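Ghazala Jadoon has kept bees for 30 years, and she still speaks of them with some caution. "The bees do not know me," she says. "People want to hear that they know me. I am only the one who opens the roof."

She began with two hives behind the bakery in Prakora. Today she has 56, most of them on the slope above the village -- a place with lime trees and much wind.

The last spring was hard. In May it rained for many days, and she had to feed the colonies with sugar. "I do not like it, but I like hungry bees less."

She sells the honey only at the Saturday market, in small jars, and the price has stayed the same for years.

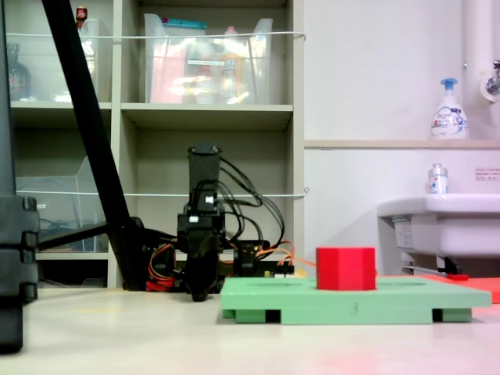
Advice for beginners

"Visit a beekeeper for one full summer," she says. "After this, buy your first hive."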